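Equipment budget (robotic workcells)

An equipment budget for a robotic workcell is the written estimate of what a buyer will spend to purchase, install and keep running one or more robots and the items they work with. The term is used mainly in small laboratories, training centres and catering firms, where a single purchase can take up most of a year's capital. In larger factories the same figures are usually spread over several departmental accounts.

Scope

A budget of this kind normally has a capital part and a running part. The capital part covers arms, hands or other end tools, controllers, mounts, tables, cabling and safety fittings. The running part covers spares, power, consumables, software fees, servicing and staff time. Transport, customs charges and site work are placed in either part, depending on local accounting rules, and are a common source of error when two quotations are compared.

Purchase price alone is a poor guide to total cost. A two-arm cell with jointed hands will often need more money for fitting, calibration and operator training than a single arm with a simple gripper, even where the arms are of the same model.

Choice of end tool

The end tool has a strong effect on both parts of the budget. A parallel gripper is cheap and has few moving parts, but may need a separate set of fingers for each object. A jointed hand can deal with cups, handles and spouts made for people, which reduces spending on special fixtures. Against this, it has many small joints and a covering that wears. Planners usually enter gloves and fingertips as consumables and complete hands as spares.

Work with household or catering appliances calls for a further line covering the appliances themselves. Coffee equipment is a typical case. It is sold with drip trays, grates and reservoirs that must be cleaned or replaced, and the cups have to be bought in quantity if trials are to be repeated with the same shape.

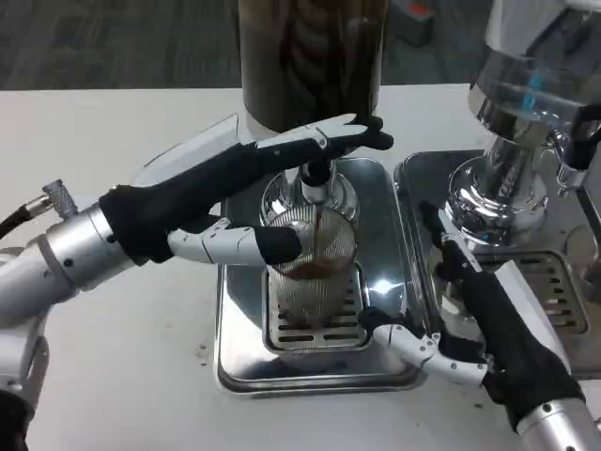 Should spare parts be ordered together with the robot?
Parts with a long delivery time should be ordered with the robot, and the rest can wait until the first service. Cables and hand joints generally belong in the first group.

Planning stages

Planning starts with a task list, in which each job is set down with the objects used, the reach required and the expected hours per week. The list is then turned into a specification and sent to suppliers. Quotations should be requested on the same form, with delivery, installation and warranty shown as separate lines.

A floor plan is drawn up at the same stage. It should show the table, the reach of each arm, the cable runs and the space an operator needs for cleaning and refilling. Where liquids are handled, the position of sockets and controllers is fixed before the table is ordered.

Example

The Timel workshop in Miltitz prepared a budget for a two-arm drinks bench, with Szymon Olszewski as planner. The approved sum for accessories and consumables was 2558 euros, excluding the arms and hands. Of this, 297 euros was set aside for cups, trays and cleaning supplies, and almost 300 euros for cable and connectors. The remainder went to the table, mounts and appliances. Quotations were taken from Czarnecka and Futville. The Czarnecka offer was chosen on delivery time, although its service rate was higher. The cable line was overspent after the controller was moved to the other end of the bench, and the difference was taken from the mounts.

Contingency and review

A contingency sum is held for changes found during installation. It is kept as its own line and is not spread over the other items. Budgets are reviewed after installation and again once the first full set of service records is available. At Miltitz the second review was set for November.

Replacement dates are entered for each major item. Arms and controllers are commonly given the same date, while hands are given an earlier one. Appliances bought for home use may have warranties that exclude commercial or laboratory work, and the terms should be checked before the order is placed.

See also: Cost of ownership; End effector; Preventive maintenance; Workcell layout

Page last edited 9/21/25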